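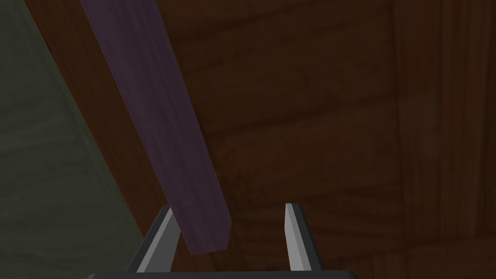 17/08/2024 - Kunda dye trials, Skokonstead workshop

Madder bath no. 2 was held at low heat for four hours. Colour uptake on the wool skeins was uneven, with the alum-mordanted group noticeably paler at the ties. The July bath did not show this fault. 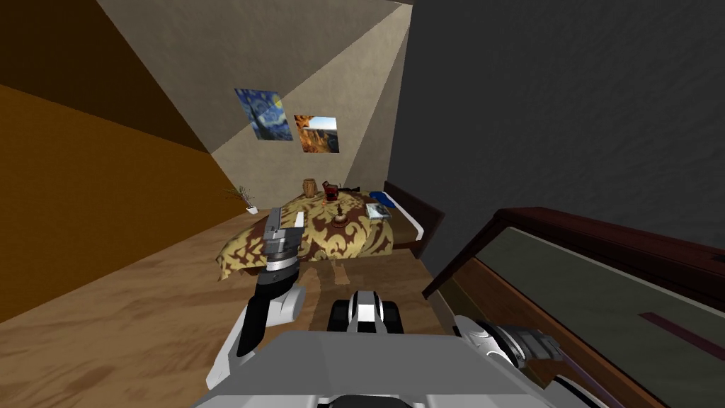 Renata Adamczyk asked whether the ties had been loosened before mordanting, as tight figure-eights had caused the same paleness in the Rarnalora batch. They had not.

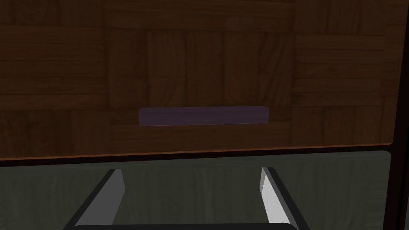

Six skeins will be re-tied and mordanted again overnight. Rinse water to be kept - E. Dalen to check pH.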